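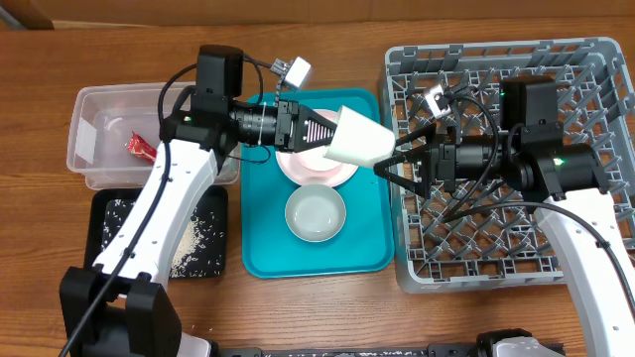

How do you stop two arms from fighting each other when both have hold of the same object?
Make one of them soft. Pick a leader that runs plain position control, and let the other one follow with low stiffness along the line between the two grippers.

Forum: Bimanual and Multi-Arm > Control software

tidewrack wrote:
That's the short version I give everybody, and I'm glad it got pinned, but let me add a bit. In our handover code the giving arm holds still and the taking arm comes in slowly along the axis of the cup. Once its fingers close, we drop the taker's stiffness for 13 control ticks before anybody lets go. Paper cups are the worst thing you could pick to learn on, bless them, because they squash long before the motor current tells you anything useful.

Ovenmitt wrote:
Lovely writeup, thank you! I've been fiddling with this for ages on our pair at Fallbridge and the soft follower helped a great deal. My trouble is earlier than that, though. Both planners are happy on their own, and then they each decide the middle of the table belongs to them. Do you plan the arms together or one after the other?

tidewrack wrote:
One after the other, with the first trajectory handed to the second planner as a moving obstacle. It's cheap and you can read the logs afterward with a cup of coffee and make sense of them.

d_ghoneim wrote:
I'm going to disagree, in a friendly way. Sequential planning is fine until the grippers have to end up nearly fingertip to fingertip, and in a handover that's the whole point. The second planner sees a padded obstacle exactly where its goal is and gives up. We had 130 failed plans in one overnight run before I joined the two arms into a single planning group. Slower per query, sure, but the failures went away.
Dalia Ghoneim, Teixeira maintainer

tidewrack wrote:
Fair point, Dalia, and I should have said that we shrink the padding on the fingers to 4 mm for the last stretch. Without that I'd have your log file too! I still like keeping the planners apart, mostly for the debugging.

d_ghoneim wrote:
4 mm would make me nervous with our calibration, but if yours holds, good for you.

kettleblack wrote:
Neither of you has mentioned the wrist cameras. When the grippers get close, each wrist view can fill up with the other arm, and our cup pose estimate would wander off somewhere silly. We now freeze the pose at 6 cm and go in blind from there.

Ovenmitt wrote:
Oh, that may well be my other bug. Trying the joint group tonight and the frozen pose after that, one change at a time. Will post the logs.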